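Small dining table in a big room: push it to the wall or leave it floating?

kamran_g
We just moved into a place in Pendanley and the main room is huge, mostly bare, and echoes like a gym. Our table seats four if everybody likes each other. My brother says shove it against the wall. I want it right out in the middle! Who's right?

Broltau_Bev
Middle, middle, middle! You can walk all the way around it, everyone gets a good chair, and serving is so much easier. We did this in March and I love eating dinner again.

nipon.phromma
Have to disagree with Bev. A small table alone in a big room looks like it's waiting for a bus. Put it near a window or a corner and hang a lamp low over it. I spent 6 weeks with ours in the middle and moved it back.

Broltau_Bev
But that's a lighting problem, Nipon! Get a rug under it too. Mine came from a yard sale and it changed everything (the echo as well).

kamran_g
Love the rug idea. Budget is 1,000 for the whole room, so a bigger table is out for now. Gray floor, white table, brown ceiling is the look I'm leaning toward.

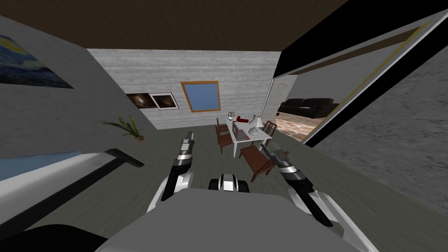 Reply from kamolrat_home
Kamran, go warm on the rug with those colors, rust or mustard would be gorgeous! I'm with Nipon on the low lamp, but try the middle first. Moving a small table takes two minutes.

nipon.phromma
Fine, but measure the chairs pulled out before you buy the rug. Ours was too short and the back legs caught every single time.

kamran_g
Measuring tonight. My brother is already complaining.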